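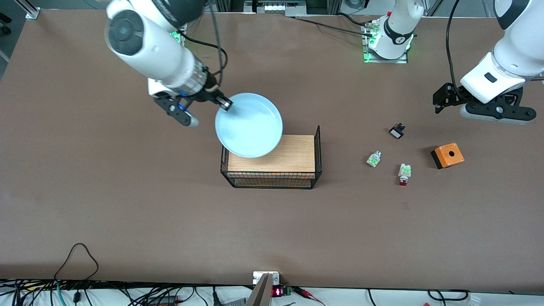
Malte Stüber
Sep 10, 2021

Watched both halves of Pretton v Skendel again last night, so a thread on why I think Pretton are better than their results so far. Mostly defence, a bit on the quarterback at the end.

First the score, for anyone who missed it. Skendel won 24–20 with a touchdown in the last two minutes. That makes it two losses from two for Pretton and people are already calling for the coordinator to go. I wouldn't.

Pretton played two deep safeties on nearly every early down. Skendel want to throw deep off play action and they got one completion over 25 yards all game. It was the flea flicker in the second quarter, and the corner was in the right place. He fell over.

The cost is in the run game. With both safeties back you have six in the box against six or seven blockers, and Skendel ran left behind the big tackle until someone stopped them. In the first half the Pretton ends kept getting washed inside and there was nobody left to set the edge.

They fixed it at half-time. The left end moved out half a step and the nickel started cheating down before the snap. Skendel's outside runs went nowhere in the third quarter. That's decent coaching and it got no mention on the broadcast.

The last drive is the one everybody is cross about. Third and 11, Pretton rush 3 and drop eight. The quarterback has all day, waits, and finds the tight end on the crossing route for 14.

I didn't like the call either. But look at the middle linebacker on the replay. He passes the tight end off to a safety who is already turning to run with the slot receiver. One of them has the coverage wrong. If the linebacker carries him another five yards it's fourth down and we're talking about something else.

Two plays later it's the fade to the corner of the end zone. Good throw, good catch. You can live with that one.

Offence. The line is still a worry on the right side. The rookie guard was beaten by the same inside move at least twice, and after that they kept a back in to help him, so there was one fewer receiver in the route. A lot of the short stuff people complained about comes from there.

The quarterback was fine. He missed the post in the first quarter when the receiver had a step on everyone, and the interception was late and behind. Otherwise he took what was there. I'd like to see him run more on third and short.

Special teams, quickly. The punter is having a very good September. Skendel started inside their own 20 on most of his kicks.

Next up are Marance, who can't run the ball at all at the moment. If you were going to pick an opponent for this defence it would be them. I have Pretton by six.

After that it's Hamann away, which is a different matter – they go heavy with two tight ends and will run at that light box all afternoon. I'd expect to see a third safety come off the field for that one.

Someone asked about the left tackle. He went off in the fourth quarter holding his elbow and came back for the final series. I haven't seen an injury report yet. Will add it to this thread when it's out.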